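Bench notes, February, tower teardown continued

Started 9:40. Picked up from where Ngaio Goodwin left the tower last time, cooler already off and bagged. Her tag on the bag says Kernwood lot, unit 16. I've kept her numbering so the sheet and the bags still match.

The plan for this lot hasn't changed. Working boards stay whole and go to Pallanlow for the school machines. Dead boards get stripped for the CPU and the rest goes in the Stelleck bin. Cases with dents go to scrap metal, straight ones get washed and put on the rack by the roller door.

Case on its side, panel off. I like to leave the graphics card and supply in place until the socket has been looked at, then take the big parts out in order. Last month we did it the other way round on two units and one board came out with a scratch across the traces near the slots. Can't prove the supply did it but the corner was in the right spot.
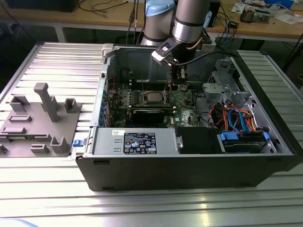
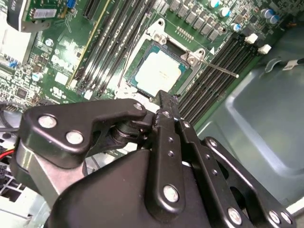 Order of work I settled on, for whoever does the next one:

Memory first if there is any. Put the sticks in the pink sleeves, two to a sleeve, label facing out.
CPU next. Lever out to the side and all the way back, plate up, then lift straight. No twisting. If it doesn't want to come, stop and check the lever again.
Socket cover on before anything else moves. There are 250 of the plastic covers in the grey drawer so there is no excuse for tape.
Data cables off at the board end, then at the drives. Pull on the plug, leave the wire alone.
Graphics card. Screw at the bracket, then the slot catch, then up.
Drives out in their trays. Tray number goes on the sheet beside the serial.
Supply last. Photograph the rating label before it goes in the tub — they get stacked and then you can't read any of them.

Old paste comes off with the alcohol wipes, one per chip, and then a dry cloth. The blue paper towel leaves lint and I've moved it to the sink so people stop grabbing it.

Weights so far for the lot: 171 kg of cases and steel, not counting the supplies. Supplies are being weighed on their own this time because Trevaskis pays a different rate for them. Running count of screws in the jar is not a thing we need to keep, whoever started that tally on the whiteboard.

Things to sort out:

The long number two driver has a rounded tip. It chewed one of the bracket screws on unit 14 and I had to get it out with pliers. New one ordered, use the short one until it turns up.

Sheet column for "CPU marking" is too narrow. I've been writing it on the back. Ngaio wants it moved next to the board serial and I agree — will redo the template.

Drive wiping is behind. The shelf is full and the next trays will have to go in the crate underneath. Crate gets locked at night, same as the shelf.

Stopped 12:15 for lunch. Afternoon is units 17 and 18 if the trolley comes back from the loading dock. Job number for the timesheet is 1040, not the old one.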